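Preleck is seeking participants for the open day of its two-arm handling cell at the Limton site. The open day runs on a Thursday. Participants attend one session, operate the arms under supervision, and complete a written questionnaire. The call is open to members of the public aged 18 and over. No background in robotics, programming or engineering is required.

## What participants do

Each session lasts 90 minutes and takes 4 participants. The sequence is fixed:

1. Sign-in and safety briefing
2. Demonstration by a staff operator
3. Individual operating turns
4. Questionnaire

During the demonstration the operator handles household articles at a wire shelving rack. During the individual turns, each participant makes 3 attempts at a handling task set by the operator. Attempts are timed. A dropped article is recorded as a drop and the attempt continues from that point.
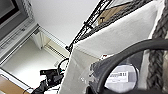

Soft goods form a separate part of the test program and are scored on their own sheet. Rigid articles keep their shape when held, so a grip planned at the start of a movement is usually still valid at the end of it. Fabric folds and sags, and a large white cloth can fill most of the view from one wrist camera while the other arm stays in sight beside it. Participants working on the soft goods task are therefore asked to call out when they lose track of either gripper. The operator will pause the arms on that call. Pauses are not counted against the attempt time.

## Task allocation

Tasks are allocated by the operator on the day. Requests for a particular task cannot be accepted, as the results must be balanced across sessions. The tasks are:

- **Rigid:** lift a boxed article and return it to the same shelf
- **Woven:** move a basket using both arms
- **Soft goods:** pick up and lay down a cloth

The woven task is the only one that must be done with both grippers together. Participants should expect to spend part of their turn matching the height of the two arms before closing on the load. A basket has some give in its walls, and uneven closing force will rack it out of square.
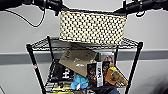

*Page last changed: January. Change: session length corrected in "What participants do".*

The lower shelf of the rack stays stocked during the woven task, with packages and soft toys among the contents. Participants work at the top shelf only. Contact with anything on the lower shelf is noted on the score sheet but does not end the attempt.

## Who can apply

Applicants must:

- be 18 or over on the day of the session
- be able to stand or sit at a control station for 20 minutes at a time
- have normal or corrected-to-normal vision
- be able to read the safety sheet, which is supplied in English

Left-handed applicants are encouraged to apply. They were under-represented in the previous round and the control station can be set up for either hand. Current staff of Preleck and of Valcárcel, which supplies the control station, are not eligible. Former staff may apply if they have not worked on the handling cell.

The viewing area is step-free. The control station has an adjustable-height desk. Applicants who need other arrangements should state them on the form.

## Clothing and conduct

Closed-toe shoes are required. Long hair must be tied back and lanyards removed before entering the marked area. Bags and phones go in the lockers at reception. Participants must not reach across the floor line while the arms are powered, including to retrieve a dropped article.

## Data collected

The cell records arm position, gripper state and camera images for each attempt. Records are stored under a participant number. Names are held separately and deleted once payment has been made. Questionnaire responses may be quoted in the project report, which is prepared jointly with Serico, without identifying the participant. A participant may withdraw at any time during the session and will still be paid for it.

## Payment and how to apply

Payment is a $90 gift card per completed or withdrawn session. Travel is not reimbursed. Parking at the Limton site is free for participants who give a licence plate number in advance.

Complete the application form and quote reference 177. Forms are also available from Limton reception. Places are offered in order of receipt, subject to the eligibility conditions. Unsuccessful applicants will be placed on the reserve list unless they ask to be left off it.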